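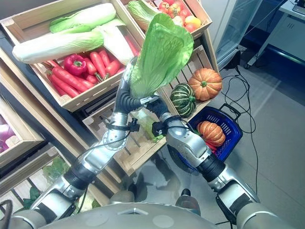
Trostero cancels the Rumska return flight, offers vouchers

Forum: Trip Reports and Complaints
Started 26/07/2020

yvonne_stockdale
We were booked home from Rumska on Trostero. Bags tagged, masks on, 66 of us sitting in the gate area two seats apart like a very dull chess game. Then a man with a clipboard came out and said the crew had flown in without the right health form, so they couldn't open the doors, so we couldn't get on. The plane sat there for a while with its lights on. Then it left.

Airline says it's the airport's fault. Airport says it's the airline's fault. I have a voucher for $100 that can be used on Trostero, and Trostero has taken every flight out of here off its website.

Anyone else here? I'm at the Covmont, second floor, the side with the generator.

gatecheck_gary
Did they give you anything in writing? You want the word "canceled" on paper. If it says "delayed" they can string you along until Christmas.

yvonne_stockdale
It says "rescheduled." Under new date it says "TBD."

gatecheck_gary
Ha. OK, that's a new one on me.

TWhiteley
Terence Whiteley here, also off that flight. I was the one who asked for the supervisor. In fairness to the airport, the rule about the form was posted back in the spring and every other carrier managed it. I don't see what the desk staff were supposed to do.

yvonne_stockdale
Terence, you asked for the supervisor for 50 minutes. I had time to finish my book.

TWhiteley
And we got the hotel bus because of it. You're welcome.

plumtree
Not to be that person, but who flies for fun right now? There was a travel advisory. It wasn't hidden.

yvonne_stockdale
I came down in February to help my sister after her hip. I've been trying to get home ever since. The beach is closed, if that makes you feel better.

plumtree
OK, fair. Sorry. Hope the hip is good.

yvonne_stockdale
The hip is great. The hip wants me out of the spare room.

lowcostlarry
Skip the voucher and dispute the charge with your card company. I did it with a different airline and had the money back in one billing cycle.

gatecheck_gary
Don't do that yet! Some airlines will drop your booking the minute you dispute. If they do send a rescue flight, you want to be on the list.

lowcostlarry
What list? They have no flights.

gatecheck_gary
There's always a list.

TWhiteley
There is a list. I'm on it. McKinnon Charter is putting together a flight if they can get 100 people to sign up, and the supervisor gave me the number. Call before noon, the line goes to a fax machine after lunch.

yvonne_stockdale
Called. Got the fax machine at 11:40.

TWhiteley
Their noon, Yvonne. They're an hour ahead.

yvonne_stockdale
Got through this morning. I'm on the list, window seat, right behind a Mr. T. Whiteley. I've asked if I can move.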